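From: Josiane Chauvin
To: Gonville Residents list
Subject: Re: Shared kitchen hours and the water shutoff

Younes Salem wrote:
> Could the office confirm whether the October schedule
> still applies? The notice by the mailboxes gives
> different hours from the one sent to this list.

Dear Mr. Salem and all residents,

The October schedule has been withdrawn. Beginning next week, the shared kitchen will close at 7 each evening. The water will be off for almost 4 hours on Monday while Maddocks replaces the shutoff valves.
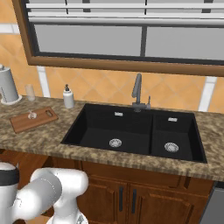
Kitchen counter with double-basin sink

Please do not leave dishes in either basin the night before. Grease and coffee grounds belong in the trash — the drain line serves both floors, and the last blockage cost the association a full service call.

Requests to reserve the kitchen should go to Arnar Hviid in writing, at least 3 days ahead. Existing reservations will be honored.
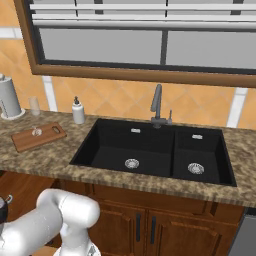 Kitchen window, blinds raised

Residents using the room last are asked to lower the blinds and turn off the lights.

Josiane Chauvin
Gonville Residents Office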